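Home | Projects | Reports | Funding | Contact

Starkamdale Shared Kitchen: food storage and waste reduction
Progress report to the Ulex fund, second period
Prepared by Gerardo Ocampo, project lead

1. Position at the end of February

The project is on schedule for the main measures and behind on one, the dry goods store. Spending is within the agreed budget. The kitchen opened on all planned days in the period except one Saturday, when the water supply to the building was off.

The grant covers three strands of work: cold storage practice, stock rotation, and training for the households who use the kitchen. The first two are reported in full. Training is reported in outline only, as the second set of sessions was still running when the figures were drawn up.

2. Stock rotation

All incoming food is now weighed and dated at the door. The earlier method, where items were dated when shelved, left a gap of up to 2 days between arrival and labelling, and short-life items were often past their best before they were offered. Dating at the door has closed this gap.

Labels carry the date of arrival and the date by which the item should be used or frozen. Where the producer's date is earlier, that date is written instead. Opened packets are relabelled. Compliance was checked by looking at ten items a week, picked by shelf position. Missing labels were found mostly on bread and on part-used bags of flour and rice.

Shelving was reordered so that older stock sits at the front and to the left. Cups and bowls in daily use were moved to open shelves next to the worktop, which freed the closed cupboards for tins. 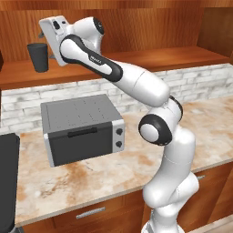
Worktop and open shelf, with a dark grey cup.

The dry goods store has not been fitted out. The joiner's first quote exceeded the sum set aside, and a second quote from Parside was received late in the period. It is within budget but leaves out the rodent-proof base panels. A revised price has been requested. Until it is agreed, bulk dry goods are kept in lidded tubs in the corridor, and the quantity accepted from donors has been limited.

3. Cold storage

Fridge temperatures are read at 8 am and again before closing. In the first period the log had frequent gaps, chiefly at weekends. In this period it was complete for every day on which the kitchen opened. The target is 5°C or below. Readings above the target were recorded on 10 occasions, all of them at the closing check after busy sessions. In each case the reading was back within range the next morning.

Two changes followed. Cooked food is now divided into shallow trays before chilling, and deliveries are sorted on the worktop before the fridge is opened.

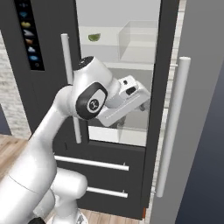 The second change matters more on delivery days, when the doors were previously held open during sorting. Raw meat and fish are kept on the lowest shelf, ready-to-eat food on the upper ones. Leafy vegetables are bagged with a paper towel and checked every other day. Door seals were cleaned and inspected once in the period and no faults were noted.

4. Waste

Food thrown away in the period came to 70 kg, against a ceiling of 90 kg set in the grant agreement. Bread remains the largest single item, followed by salad. Peelings and other unavoidable waste are weighed separately and are not in this total. The weights from the opening weeks should be treated with care, as the old scale read low and was replaced.

5. Training

The first set of sessions was attended by 29 households. Topics were date labels, safe cooling, freezing in portions, and cooking from what is already in the house. Attendance fell at the last session, which clashed with a school event. The follow-up survey will go out with the next report.

6. Risks and next steps

The main risk is further delay to the dry goods store. If the revised Parside price is above the sum set aside, we will ask to move the unspent part of the printing line to cover it. No additional funds are requested.

Work planned for the next period:
- agree the price and fit the dry goods store
- begin freezing surplus bread on the day of arrival
- complete the second set of training sessions and issue the survey
- extend the weekly label check to the freezer

Receipts and the full temperature log are held at the Starkamdale office and can be sent on request.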